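Movska opens repair and reuse centre for old computers in the Drila district

Residents can bring computers they no longer use from June

DRILA – Movska, the cooperative for reuse and repair, will open a new centre in the former Bošković printing house in June. The centre will accept computers, monitors and keyboards from households, small companies and schools. Equipment which can still serve will be repaired and given to families and pupils of the district. The rest will be taken apart and sent to recycling.

The project was prepared together with the training firm Jastel, which will teach the repair courses in the same building. The collection point is on the ground floor, with an entrance from the yard, so that heavy boxes do not have to be carried up the stairs.

"In many homes there is an old computer under the bed or in the cellar, and people do not know what to do with it," said Trinh Ngô, director of Movska. "They are afraid to throw it away and they are also afraid to give it away. We would like that they bring it to us and ask their questions without shame."

During the trial period Movska received 743 computers. Of these, 293 were repaired and found a new owner. Useful parts from the other machines, such as memory and power supplies, were kept for later repairs.

A desktop tower is opened from the side, so that the motherboard, the processor socket and the memory slots can be reached.
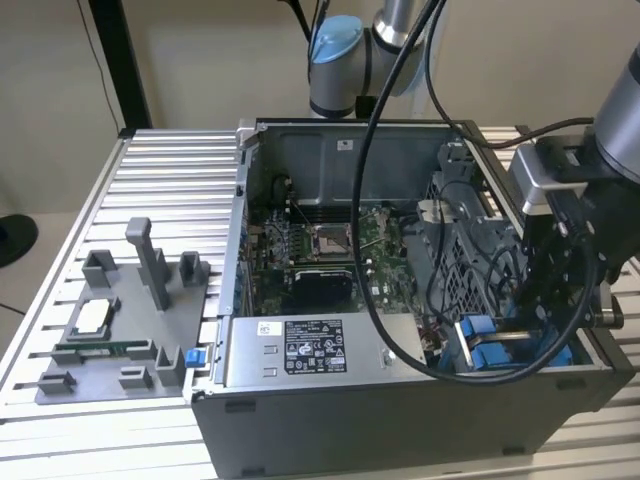

Safety of personal data

Every hard disk which comes to the centre will be erased before any other work is done on the computer. If the disk cannot be erased, it will be destroyed, and the owner can receive a written confirmation. Movska asks the residents to make a copy of their photographs and documents at home, as it is not possible to return them later.

Courses for beginners

The repair courses last 3 evenings and begin at 6 p.m. No earlier knowledge is needed. Participants will learn how to clean a computer, how to change a disk and how to install a free operating system. The centre has 400 course places for the first year. The courses are free for residents of Drila who are looking for work, and for pupils older than fifteen.

What the centre does not accept

Printers, televisions and kitchen appliances cannot be accepted. Loose batteries should be brought to the municipal collection yard.

Registration for the courses is possible at the reception of the centre. Journalists who wish to visit the building before the opening are asked to contact the Movska press office.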